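Chapter 6
Grasp Planning from a Wrist Camera

In Chapter 5 the arm was told where every object was. The poses came from a fixture file, and the planner trusted them. Most working cells cannot be run that way. Parts arrive by hand, bins get bumped, and the file is out of date before the first cycle ends. This chapter replaces the fixture file with a camera at the wrist and the software that turns its images into grasp commands.

The running task is sorting rolls of electrical tape by color. It was set as a lab exercise by Aurora Baptista when she taught the course at Siden, and the code that goes with this book still uses her class names. A tape roll is a useful object to start with. It is short and round, so a parallel gripper can close on it from any direction. It also has a hole in the middle, and that hole causes more trouble than students expect. A segmenter trained on solid objects may label the opening as background, which is correct, and then return the roll as a thin ring with a poor center estimate. Section 6.2 fits a circle to the outer edge and ignores the inside.

The software is divided into four nodes: detection, pose estimation, grasp selection and execution. Each one publishes its result with the time stamp of the image it was computed from. Keep that stamp all the way through. Roel Wouters traced 59 failed picks in the Prukel test logs to a pose that was correct when measured but was applied after the wrist had moved.

The camera travels with the gripper, so the fingers are always in view. They cover part of the workspace, and what they cover changes as the arm comes down. The detector therefore uses a fixed mask over the finger area. Black objects need extra care. A black roll between black fingers gives a color threshold very little to work with, and the mask has to follow the finger edges closely or it will remove part of the roll as well. 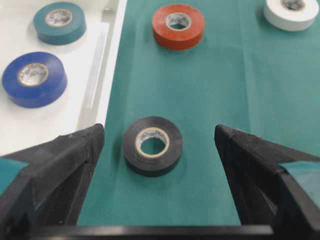
Grasp selection takes the list of detected rolls and gives each one a score. The score has two terms. The first is clearance, the free distance around the roll along the closing direction of the fingers. The second is travel, the distance from the current tool position. Rolls whose centers lie inside the tray region are dropped from the list before scoring, so that the arm does not pick up work it has already done.

Before you start Section 6.1, check that your hand-eye calibration from Chapter 2 still loads. The exercises assume it is in the default folder.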